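Shared kitchens at Treranero to be refitted

Druvis Housing has confirmed that the shared kitchens at its Treranero residence will be refitted in stages from May. Up to 40 kitchens are included, and each will receive a built-in dishwasher and a new worktop.
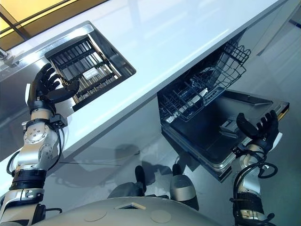 Will residents have to pay for the dishwashers?
Running costs are covered by the existing service charge.

Residents of the Delaunay wing will be notified in writing before work begins in their kitchen.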